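Fluvus Hand-Held Gripper, Two-Piece Set

We get asked a lot who the Fluvus set is for, and the short answer is anyone who wants to teach a robot arm a chore without tying up the arm itself. You hold one gripper in each hand, do the job the way you would at home, and the recordings go straight into your training folder. It's a lovely way to spend an afternoon, if a bit hard on the forearms at first!

Each gripper weighs 370 grams – light enough for long sessions, though we do suggest a break every 12 runs or so. The jaw pads are ridged rubber and they pull off by hand when they wear down. Spare pads come in the Hukerine refill pack, good for 500 hours of ordinary use.
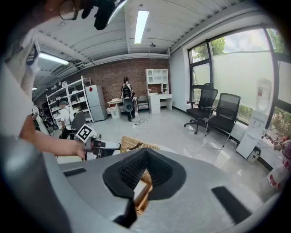
Soft and woven things take a little more patience than boxes and cups, so please start slow and let the pads settle before you lift. The set ships with a carry case, two chargers and a printed setup guide. Orders placed by Tuesday noon go out the same week from our Heffernan warehouse, and returns are easy as long as you keep the case.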